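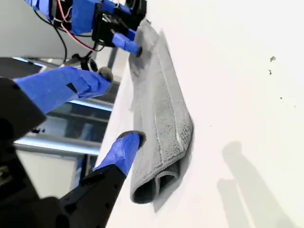

The guest house on Jandska Lane changed its cloths every July. She had 60 to fold before the first guests came, and her mother's rule was thirds, then halves, edges inward.

By seven in the morning she had done 13. The old white ones had gone for rags. The new ones were grey and caught on her dry fingers.
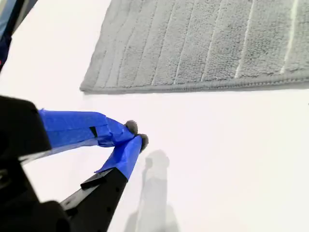

Grey cloth on the white table.

She thought about her mother's kitchen in Pristier, where cloths were boiled on the stove and hung above it. One had lasted until she left home. She had not asked to keep it.

She took the next from the pile, shook it out and held it up by a corner.
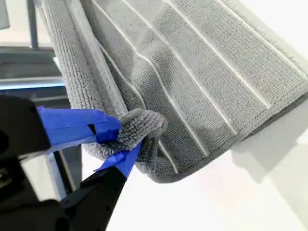

Afternoon

The first guests rang at the door. She put the last cloth on the shelf, a little crooked, and went down to let them in.

Last updated: July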